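How Does a Delivery Robot Know Where to Drive?

Reading time: one lunch break

Some towns have small robots that carry packages, library books or groceries along the street. They have wheels, a box on top with a lid that locks, and no driver. So who is steering?

The answer is software. Software is a set of instructions that a computer follows. A delivery robot has a computer inside it, and the software on that computer does four jobs over and over. It looks, it works out where it is, it makes a plan, and it turns the wheels. Then it starts again.

In this explainer we will use a robot called Haruna. Haruna delivers packages in a town called Markstead. It is about as tall as a kitchen chair, and it drives at walking speed.

Job one: looking

Haruna has a camera near the front. A camera does not understand anything. It only measures light. Every picture it takes is made of tiny dots of color called pixels, and each pixel is stored as numbers. A very bright dot gets a big number, and a very dark dot gets a small one.

So the computer does not start with a street. It starts with a huge grid of numbers, and the software has to figure out what the numbers mean. This part of the software is called perception. That is a long word for making sense of what you see, hear or feel.

How does it learn? People who build robots collect a lot of pictures of streets. For each picture, a person marks which part is road, which part is sidewalk, which part is wall, which part is car, and so on. This is called labeling. It is slow work. The first set for Markstead had 300 pictures, and that was only enough to get started.

Then a computer program studies the labeled pictures. It makes a guess, checks the guess against the label, and changes itself a little. It does this many, many times. This is called training.

The builders do not use all of the pictures for training. Out of the 300, they trained with 250 and kept the rest hidden. Later they tested the program on the hidden ones. If you practice for a spelling test with the exact same words that will be on it, your teacher can't tell if you learned to spell or just memorized the list. It is the same with robots.
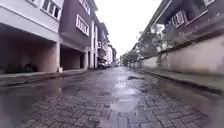

Water is one of the hardest things for perception software. Your eyes have had years of practice with it, and a robot's have not. When the street is wet it acts a bit like a mirror. Look at the long puddle down the middle of the road. It is nearly as bright as the sky, because it is showing the sky. To a program that only sees numbers, those pixels might look like sky that has somehow gotten onto the ground. Off to the left, the water has pale house fronts in it, upside down. A program that has only studied dry streets could decide there is a building lying in the road and refuse to go any farther.

To fix this, the builders add rainy pictures to the training set and label the puddles as water on a road. They also give the software some rules. One rule says the sky is never below the road. Another says that if the camera reports something strange, the robot should check with a different sensor before it believes it.

Haruna's other sensor sends out pulses of sound too high for people to hear, and listens for the echo. A real wall in front of the robot sends an echo back. A picture of a wall in a puddle does not.

Job two: where am I?

Haruna carries a map of Markstead in its memory. The map shows curbs, walls, corners and doorways. Haruna compares what it sees with what is on the map. A long wall on one side and a row of houses on the other is a good clue. Cars are poor clues, so the software leaves them out of this job. A car that is parked there on Wednesday might be gone by dinner.

Haruna also counts how many times its wheels have turned. If you know how big a wheel is, you can work out how far it has rolled. But wheels can slip on wet bricks, so the count is never perfect. The software mixes the wheel count with the map clues to get a better answer than either one gives alone.

Job three: making a plan

Now Haruna needs a path. The planning software lays a grid over the map, like graph paper. Every square gets a cost. A clear square of pavement costs very little. A square with a shallow puddle costs more. A square with a wall in it costs so much that the robot will never pick it.

Then the software adds up the costs for different paths and picks the cheapest one. The cheapest path is often not the shortest. Going around a puddle may add a few squares -- but if each puddle square has a high cost, going around still wins.

Haruna makes a new plan several times each second. If a cat sits down in the way, the cat's squares become very expensive, and the path bends around it.

Job four: turning the wheels

The last part is called control. The plan says "go there," and the control software decides how fast each wheel should spin. To turn left, the right wheels spin faster than the left ones.

Control software keeps checking. If Haruna drifts a little to the right, it steers a little to the left. Riding a bike works the same way. You make tiny corrections all the time without thinking about them.

Practicing without a street

Before new software goes into the real robot, it drives in a pretend town on a computer. This is called a simulator. The one used for Haruna is named Jikport. The builders can make it rain there whenever they like, or put a trash can in an awkward spot. New software has to finish 200 pretend trips without bumping anything before it is allowed outside.

Try it yourself

You need graph paper, a pencil and a die.

1. Draw a box 10 squares wide and 10 squares tall. Mark a start in one corner and a finish in the opposite corner.
2. Color in a few walls. The robot can't go through these.
3. Shade some squares lightly for puddles. A puddle costs 5 points. A plain square costs 1.
4. Find the path with the lowest total. You can move up, down, left or right.
5. Roll the die and add that many new puddles. Is your path still the best one?

Words to know

Pixel: one tiny dot in a digital picture.
Sensor: a part that measures something, such as light or sound.
Perception: making sense of what the sensors measure.
Training: the practice a program does with labeled pictures.
Simulator: a pretend world inside a computer.

Next in this series: How the Brosham elevator decides which floor to visit first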